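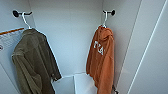
# Flollach Garment Care Labels: data card

Data > Household > Textiles > Flollach

Overview | Files | Known problems | Licence | Comments

## What is in it

512 care labels, typed out by hand from coats, jackets and jumpers. Each row gives the fibre content as printed, the wash temperature as printed, and the country of origin if the label names one. "As printed" matters. We have not tested a single garment, and I have my doubts about plenty of the labels.

## Where it came from

Ona Hunt started the list as a spreadsheet. Kwan-ho Chung and I took it over and merged in the older Mellix list, which had 266 rows. Of those, 200 survived checking. The rest had fibre totals that did not add up to 100 per cent, or had plainly been copied from shop websites.

## Files

- `labels.csv` – the main table
- `symbols.csv` – wash symbols matched to plain words
- `dropped.csv` – rejected Mellix rows, with reasons

## Known problems

"Wool blend" can mean almost anything. We kept the phrase but left the `wool_pct` column blank unless a figure was given.

"Dry clean only" looks overused to me. Please don't train something on this column and then claim it knows what will shrink.

Eight labels contradict themselves, for example a hand-wash symbol beside "do not wash". They are marked `conflict`.

## Licence

Free to reuse with credit. Last changed Jan 2, 2025.

Hefin Kemeys

## Comments

**Shuk-fan Kwok:** Is the lining counted separately? I can't tell from the column names.

**Hefin Kemeys:** Yes, `lining_fibre`. Often blank.

**Ctibor Ondrejka:** The symbols file has the tumble dry dots the wrong way round. One dot is low heat.

**Hefin Kemeys:** Fair. Will fix in the February version.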